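How to Add Coyote Time and Jump Buffering to Your Platformer

September 19, 2018 – posted by Follberg

We use cookies to remember your settings and to see which tutorials people read. By carrying on you agree to this. OK | Read more

So you've got a little character running about on a flat floor, you press the button, it jumps, and it feels rubbish. I had exactly this with Taslow, the platformer I've been picking away at since March. The numbers all looked fine on paper, but my friends kept telling me the game had "eaten" their jumps. I spent ages fiddling with gravity before I worked out that gravity had nothing to do with it!

There are two fixes and neither takes long. I'm working in Wevari, but there's nothing special about it and you can do the same in any engine that lets you run code every frame.

First, coyote time. Players nearly always press jump a touch late when they run off a ledge. On their screen they were still on the platform, and in your code they'd already left it. So we give them a short grace period. Make a variable called coyote. Every frame that the character is on the ground, set it to 6. Every frame they're in the air, take one off it, and stop at zero. Then, where you used to check "is the player on the ground?" before allowing a jump, check "is coyote more than zero?" instead.

The bit everyone forgets (me included, twice) is to set coyote straight back to zero as soon as a jump starts. Leave that out and you get a free double jump if you hammer the button. Quite fun, but it broke my third level completely.

Second, the jump buffer. It's the same idea the other way round – the player presses jump just before landing and expects it to count. Make a variable called buffer. When the button goes down, set it to 8, and take one off every frame after that. Now your jump check reads: if buffer is more than zero and coyote is more than zero, jump, and set both of them to zero. I tried 14 for the buffer at first and it was far too generous. The character would hop again when you'd forgotten you'd even pressed anything.

All of those numbers assume 60 frames a second. If your game runs at whatever speed it likes, store seconds and subtract the frame time, or your fast-computer players will get a much shorter grace period than everybody else.

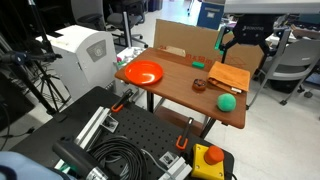 Now build yourself a test level, and please keep it ugly. Mine is called Kalogeropoulos (long story) and it has no art in it whatsoever, only plain blocks with gaps between them. I do like each thing to have its own shape and colour so that I can tell at a glance what I'm about to land on, a bit like the flat orange-red plate, the small green block and the fuzzy green ball on that table. Two greens are fine if one's a block and one's a ball, you'd never mix them up. So my wide platform is red, my narrow one is a green brick, and the bouncy thing is round. Put in one gap that can only be cleared by jumping from the very edge, then a row of short platforms where you have to jump again the moment you land.

Play the level with both variables switched off, then with both on. I have a key that flips them while the game is running, and it's the most useful ten minutes of work I've done on the whole project. If you can get somebody else to play it, don't tell them which setting they're on. Just watch how often they grumble.

Once you're happy, nudge the values down one at a time until you start missing jumps, then go back up one. I ended up with 5 for coyote and 7 for the buffer. Yours will probably differ, especially if your character is quicker than mine.

Next time I'll do variable jump height, where a quick tap gives you a small hop and holding the button gives you the full thing. You'll want the buffer working before you try it.

Get new tutorials by email. Enter your address to join the newsletter. Unsubscribe whenever you like.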